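Fevitz Folding Team: Questions We Keep Getting

Updated May 21, 2020

Fevitz is a student robotics club with one long-running project, a machine called Drorkix that is supposed to fold a paper napkin. Before you write to us, please look through the list. Zübeyde Uysal answers the club mail and she has an engineering degree to finish.

What does Drorkix do?

It picks up a paper napkin, straightens it, folds it and puts it in a tray. On a good day it does the first of these and part of the second. The tray has so far been spared most of the work.

Why napkins?

The Calvo student cup has a soft materials class, and the rules let each team choose its own material. The other teams chose towels. Selim Başaran argued at our first meeting that a napkin is smaller than a towel and would therefore be easier. The minutes record that this was accepted without discussion.

A towel has weight. It hangs where you put it. A paper napkin drifts off when someone opens a door, sticks to its neighbor and tears if the fingers disagree about where they are going. We have learned a lot.

Is it one arm or two?

Two, bolted to the same base plate. The second one came from an older club project and is slightly shorter, so the software adds an offset, and when someone forgets the offset the napkin comes out as a parallelogram.

How does it learn the motion?

From people. Members handle paper at an ordinary table while we record from head height, and the recordings are cut into short pieces and labeled: grasp, pull straight, fold, release. We then train on the pieces. The club has 395 labeled clips, and Beril Demirtaş has watched all of them, most of them more than once. If she seems short with you at the Tuesday meeting, offer her something to eat.

What do the demonstrations look like?

Slow, mostly. We ask for both hands in view and no hurrying. The two below come from one session at the marble table.

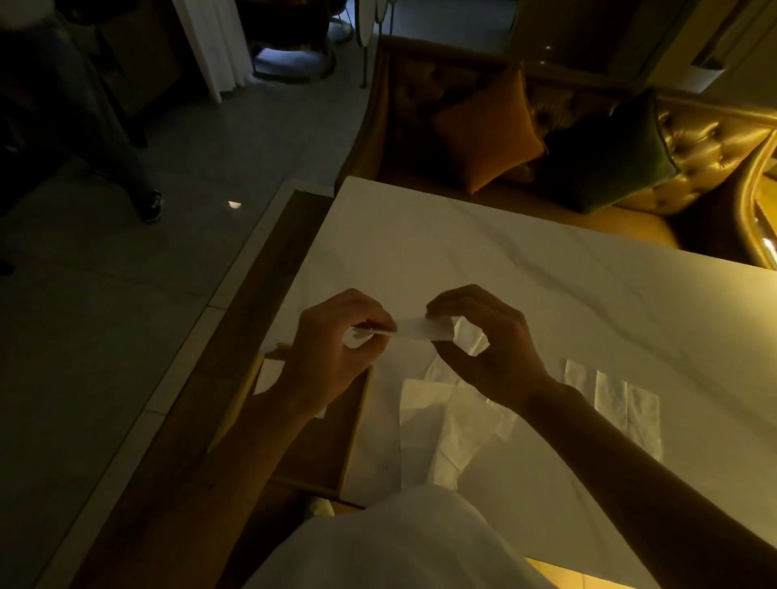
Paper held between two hands, in both.

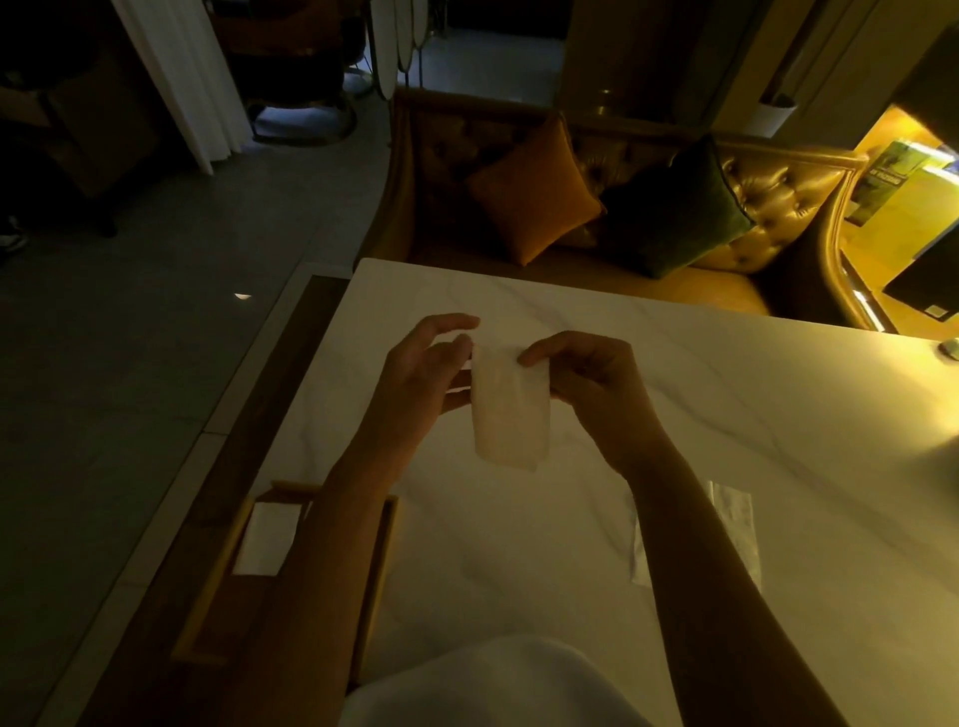

Can I be a demonstrator?

Yes, and you don't need to know anything about robots. You need two hands and some patience. Please take off rings and watches, roll up your sleeves or come without them, and don't talk with your hands while recording. Crisóforo Rosales has been asked about this last point several times.

A session is seven takes. After that people start getting creative, and creative takes have to be thrown out.

Do left-handed people count?

Very much. Our early clips were all from right-handed members, and the model came away with the firm belief that the left hand exists to hold things still. We are trying to talk it out of this. Left-handers go to the front of the sign-up sheet.

What kind of paper should I bring?

None, thanks. We use what we have in the cupboard, plain and white. Somebody once brought a pack with embossed snowflakes and the grasp detector found a snowflake interesting in a way we never managed to explain. If you have already bought napkins for us, we'll put them out with the cookies.

Does it matter what is in the background?

Less than we feared. We started out with a gray cloth over everything, which gave us a model that worked beautifully in front of a gray cloth. Now we record in furnished rooms and leave the furniture where it is. Pale paper on a pale table is hard for the camera, and we want plenty of it for that reason.

What is Drader?

Our labeling program, written by Muammer Gezer over a long weekend. You scrub through a clip and press a key where each step begins. It has no undo. Muammer considers this a feature that encourages concentration, and there is an open ticket in which the rest of the club disagrees with him.

If you label for us, the hard call is where "pull straight" ends and "fold" begins. Use the first moment an edge starts traveling toward the other edge. If you can't tell, mark the clip as unclear and move on. Unclear is a perfectly respectable label.

How did you do at the last Calvo cup?

We entered in October. Drorkix folded one napkin in the practice round, with no judge present. In the scored round it held the napkin up very nicely until time ran out. We got points for the grasp and a kind remark about our poster.

Will you enter again?

We have already paid the fee.

Do I have to be an engineering student to join?

No. We have a linguist, who is better at labeling than any of us, and someone from accounting who keeps the spreadsheet from lying. Come to two meetings, then decide. First-years are welcome. You will be given a small job right away, probably involving cables.

How much time does it take?

One evening a week for most people. More before the cup. If you volunteer to fix the wrist joint, clear your calendar.

Can Drorkix fold my laundry?

No.

Can I borrow the clips for my own project?

Students can ask for a copy. Tell us what you are working on and which steps you need, since the full set is large and comes on a drive we'd like returned. Anyone who appears in a clip can have their own takes removed, and we do that before the next copy goes out. Write to the club address with "clips" in the subject line or Zübeyde will file it with the laundry questions.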